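Workshop notebook > 2022 > Room and table

Sunday, February 13, 2022

Came in for the light and got it! Bright at the windows all through the first half of the day, and the kitchen lamps on at the same time, so both kinds of white in one view. I've wanted to look at the Nukura blue under these conditions ever since we taped the first swatches to the wall and argued over them. Kaan wanted it next to ordinary stuff on the long table, with no gray card and no neat little rows, and I think he was right.
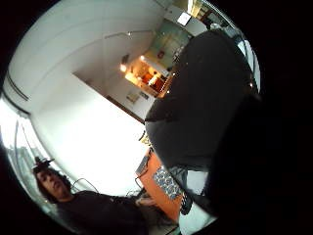
Cool white walls, then all that amber through the doorway.

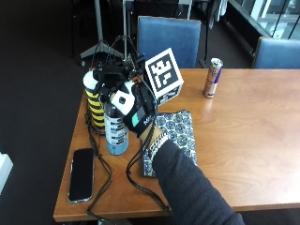
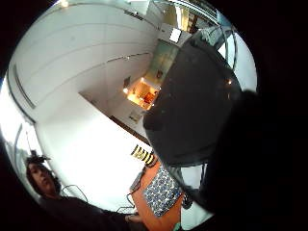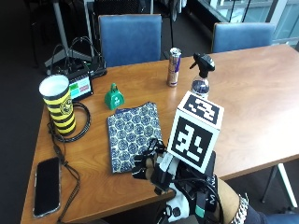
Pouch in the middle of everything, cowbell for company.

So, the blue. It loves this table. The wood is so warm that the pattern gets pushed the other way and goes crisper and cooler than it ever looks on the cutting bench, where the top is gray and everything on it turns a bit gray too. I kept walking off and coming back to see if it still did it, and it did every time. If we want people to like this fabric we should show it on warm wood and stop laying it on white paper, where the pale ground disappears and you get a lot of floating medallions.

The pale ground is the part I had wrong. I've been writing "white" on the labels since the first roll. From the chair side I'd still say white. From the kitchen side it's cream, no argument, and Dong-hyun, who has been saying cream since last May, was very gracious about it (he was not gracious about it). I'm leaving the label wording open until the next roll from Faltumberg, lot 1746, is here and we can put old and new together. If they match, the label says cream.

Yellow and black. The striped cylinder is the loudest thing in the building and I was ready to ban it from the table. Glad I didn't. With it standing a little way off, the blue goes calmer and looks more expensive. Pulled in close, you stop seeing the pattern at all and only see stripes. I'd like to find out where exactly that flips over, so next time I'll lay the steel rule on the table and move the cylinder in by a hand's width at a go.

The green bell was a surprise. I'd have said green next to this blue would go muddy. It's small, though, and it's a clean sort of green, and I now want a pull tab in that color on every pouch we make. Ordered nothing yet! Kaan says look at it for a week first. Fine. I've pinned a bit of green cord to the corner of the board, near the door, where I'll have to see it every time I go for coffee.

Silver can: good. It picks up whatever is near it and doesn't fight. I drank one of those once at four in the afternoon and was still re-sorting zippers at midnight, so as far as I'm concerned cans are for color tests only.

The pale blue liquid in the clear bottle is worth a line of its own. It's nearly nothing as a color, very watered down, and yet put near the pouch it makes the printed blue look almost black in the darkest bits. That bothers me a little. Adomaitis wants the pouches on a shelf with their glass, and some of their glass is that exact kind of pale blue. I need to ask for a couple of pieces on loan before we promise anything about how it will all sit together. Put it on the list for the call.

The room

I've gotten so used to the walls here that I'd stopped noticing how much work they do. They're so white and there's so much of them that the daylight just keeps going, right up to the doorway, and then the kitchen takes over with those orange lamps. The change is lovely to walk through. It's hopeless for judging fabric if you stand in the wrong spot, and the wrong spot is precisely where I've been standing for months, with my back half to the door, because that's where the hook for my coat is.

Agreed between the three of us:
- Daylight calls get made from the chair side, facing the table.
- Evening calls get made with the kitchen lamps on and the ceiling panel off.
- Write down which one it was. A swatch note with no light on it goes in the bin, mine included.

Kaan would like to swap the kitchen lamps for something cooler. I'm against, and said so at some length. It's the only cozy corner we've got, people drift in there on their own, and half the folks who buy a pouch are going to use it at home under a lamp just like that. Leave the lamps. Dong-hyun abstained and made toast.

The blue chairs I'd also forgotten to count as part of the problem. They're a plainer, flatter blue than the print, and when you sit opposite with the pouch low on the table the chair back comes into view right behind it. Then the two blues start talking. I rather like it. Dong-hyun doesn't, he thinks it makes the print look faded. We hung a canvas drop cloth over one of them for a bit and I'll admit the print came up stronger, so: cloth over the chairs for daylight calls, off again afterward because it looks like somebody died.

Pouch notes while I'm at it

Flat and empty, it reads as a rectangle of cloth and the eye goes to the darker navy strip along the top. That strip is doing a great job. On the 2 test pieces where I left it off the whole thing looked like a potholder. Keep it, and keep it a touch wider than the drawing on the Flilgate pattern sheet says. The sheet has it too narrow for a medallion this size.

Repeat: still worried about where the circles get sliced at the seams. On a good one the cut goes through the middle of a medallion and the two halves nearly meet when you fold it. On a bad one you get a sliver, like a fingernail clipping. Out of the last batch of 13 I'd be proud of most and I'd quietly use 3 for storing bobbins. The fix is at the cutting stage, nothing clever: chalk the center line through a row of circles first and measure out from that. I've been measuring from the selvage, and the print wanders off the selvage by a little more every yard.

Kaan tried the chalk line on a scrap late in the day and it came out beautifully, first go. I made a noise. He has promised to cut the next ones if I'll do the zippers, and I'd do zippers forever for seams like that.

Lining: still undecided. Cream cotton is safe. I keep thinking about the yellow, a thin flash of it when you open the top, nothing on the outside. After today I'm much braver about yellow. Will sew one up in each and leave them lying on the long table, and see which one gets picked up by people who haven't been told there's a question.

To do
- Chalk, the blue kind, we're down to a stub
- Move the coat hook. Really move it, the wall plugs are in the tin with the drill bits
- Ask Adomaitis for the loan of some pale glass
- Redraw the top strip on the Flilgate sheet, wider, and cross out the old one so I don't cut from it again
- Check lot 1746 against the old roll, day and evening, before a single label gets printed
- Green cord: decide next weekend
- Put the drop cloth back where the painters left it, folded this time

Bobbin case on the left machine is clicking again. Oiled it, clicked less.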